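Loltgate Community Kitchen
Minutes of the December members' meeting

The meeting opened at 4 p.m. in the back kitchen. Minutes of the last meeting were accepted with one correction: the oven repair was done by Pruitt, not Grosard.

Baking table
Members agreed that dry goods are being left out between sessions. From now on, corn starch and sugar go back in the pantry bins with the tops folded and clipped. Opened bags should be marked with the month. Trays are to be washed and dried before they are stacked -- starch left in the corners bakes on.

Water bottles
Drinking water may stay on the baking table during a session. Bottles go home with their owners or get emptied into the sink at closing.

Spice jars
The label maker is in the office drawer. Any jar refilled from bulk needs a new label on the front.

Supplies
Grosard quoted $52 for a case of parchment sheets. Approved. The request for a second stand mixer was held over until the Ravon Street grant is decided. The grant, if it comes, is for $2,000 and has to be spent by June.

Steamed cake session
Going ahead with 15 places. Sign-up sheet is on the pantry door. Members asked for the recipe in both cups and grams.

Any other business
The left tap still drips. Pruitt to be called again.

Meeting closed at 5:10 p.m.

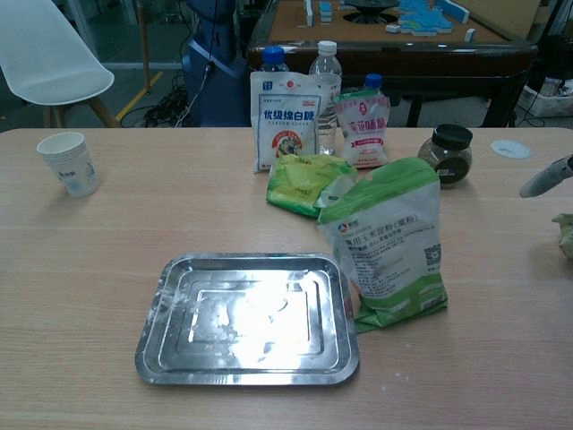

Baking table with tray, corn starch and sugar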